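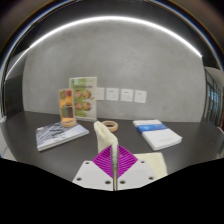

How long should the chocolate rest after tempering before it goes into the molds?
Leave it in the bowl for 2 minutes with the stirrer on low, then pour.

Section 5. Tempering and molding with the Skivach tabletop melter

Read Section 4 (Cleaning and first heating) before you start. The steps below are for dark chocolate. Settings for milk and white chocolate are in the table at the end of this section.

5.1 Before you begin

The bowl, the stirrer and the molds must be fully dry. A few drops of water will make the chocolate thick and grainy, and it cannot be tempered after that. Room temperature should be between 64 and 70 °F.

The bowl holds up to 5 pounds of chocolate. Do not fill past the line on the inside wall.

5.2 Melting and tempering

1. Set the main switch to OFF and seat the bowl on the heating ring. Turn it clockwise until it locks.
2. Add two thirds of the chocolate in small pieces. Keep the rest at room temperature for step 5.
3. Set the dial to MELT and the stirrer to low. The target is 118 °F.
4. When the ready light comes on, check the chocolate with a probe thermometer. Hold the tip in the middle of the bowl, clear of the wall.
5. Turn the dial to COOL. Add the remaining chocolate one handful at a time. Wait until each handful has melted before adding the next.
6. At 82 °F, take out any pieces that have not melted.
7. Turn the dial to HOLD. The chocolate will rise to 89 °F and stay there.
8. Dip the tip of a knife and set it aside. A good temper sets within 5 minutes with an even shine. If it is streaked or still soft, go back to step 3.

CAUTION: The heating ring stays hot after the switch is turned off. Do not lift the bowl by its rim.

NOTE: Do not go above 91 °F in HOLD. The temper will be lost and the batch must be started again from step 3.

5.3 Filling the molds

1. Place the Inora mold on a flat tray. Molds with scratches inside the cups will leave dull marks on the shells.
2. Fill each cup to the top and tap the tray on the counter to release air.
3. Turn the mold over the bowl and let the extra chocolate run out. Scrape the face clean.
4. Let the shells set, then add the filling. Leave a small gap below the edge -- the cap needs this space to seal.
5. Cap with tempered chocolate, scrape once, and chill at 50 °F for 20 minutes.
6. Turn the mold over and tap lightly. Bonbons that do not drop need more time in the cooler.

NOTE: Fillings must be below 80 °F when they go into the shells.

5.4 Settings for other chocolate

Milk: melt 113 °F, cool 80 °F, hold 86 °F
White: melt 110 °F, cool 79 °F, hold 84 °F

Follow the maker's chart if it differs from these values.

Revised 30 May 2020, R. Zhong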